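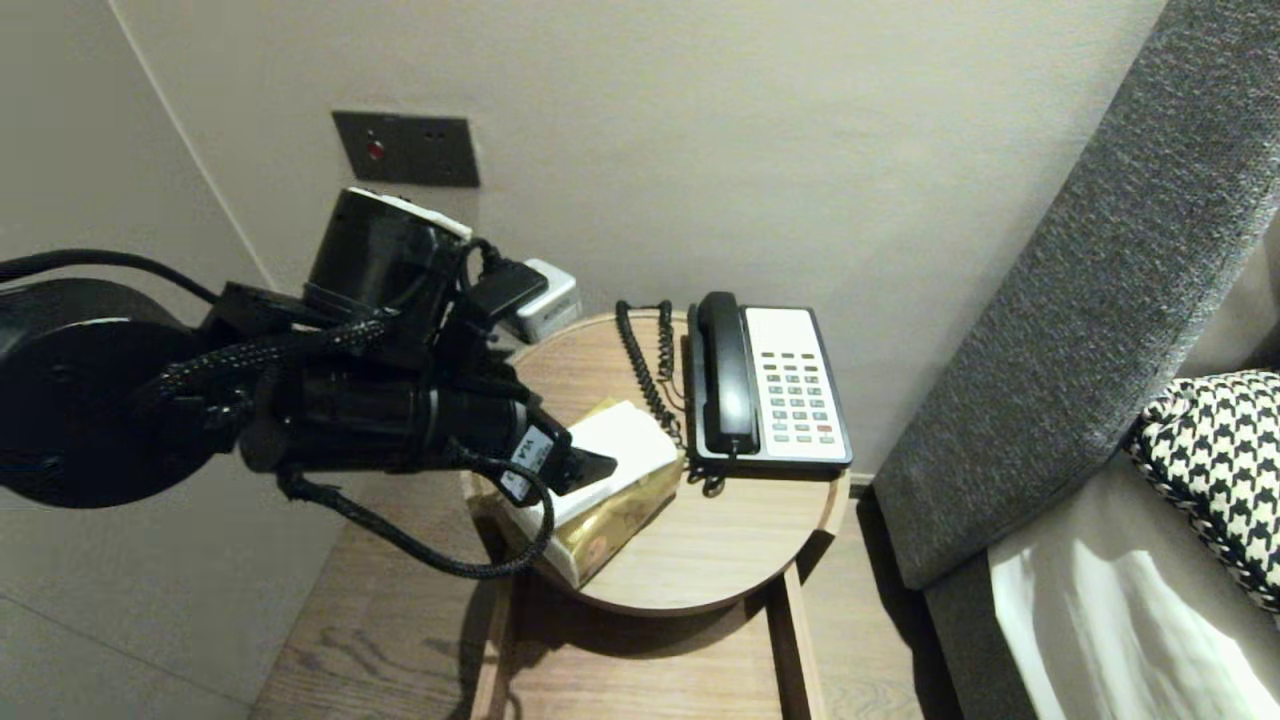
18. Setting up the bedside table

Applies to all rooms at Akville with the round table. Read it through before you start, even if you have done the old version, which claimed the table "looks after itself". It doesn't.

Before you begin
Clear the top and wipe it with a barely damp cloth. The supplier says the finish shrugs off water. We have our doubts, so dry it straight away.

Steps

1. Stand the table beside the bed and press down on the rim with your palm. If it rocks, check the feet before you blame the floor. The leaflet's "self-levelling" promise has yet to impress anyone in housekeeping.

2. Put the telephone on first. Face the keypad to the bed and keep the coiled cord on the tabletop, behind or beside the phone.

3. Lift the handset and listen for a dial tone. A phone that looks plugged in proves very little.

4. Set the tissue box where a person lying down can reach it. Keep the whole base on the tabletop. A corner hanging over the edge gets knocked by the first elbow that comes along.

5. Pull the top tissue up and leave it loose. The folded point in the Lombardi training notes takes longer than it's worth and I've never met a guest who mentioned it.

Note: Colour-matched tissue covers are optional. They slide about, whatever the catalogue says.

6. Run your hand along the underside and down each leg. You are feeling for rough spots, loose fixings and old chewing gum - mostly chewing gum. 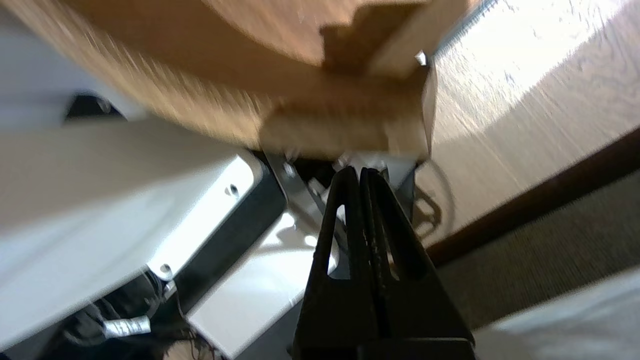
If something moves under your fingers, tighten it by hand only and then report it. Over-tightening has done more harm to these tables than guests have.

Caution: Don't drag the table by its top. Lift it from both sides, with the phone off. "Light enough for one" is the sort of thing written by someone who didn't have to carry it down a corridor.

7. Straighten the sheet on the table side so it hangs clear of the legs. A sheet caught under a foot will bring the tissues down when the bed is remade.

8. Check that the phone cord isn't trapped anywhere, then lift the handset once more. Room 404 passed at step 3 and failed here.

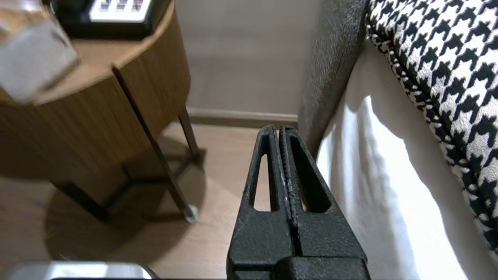

Can the phone go on the floor if the guest wants more space?

Leave it on the table. Guests may move it themselves, but put it back at the next service and repeat step 3. Faults go to Hajnalka Csizmadia at the desk, with the room number written down.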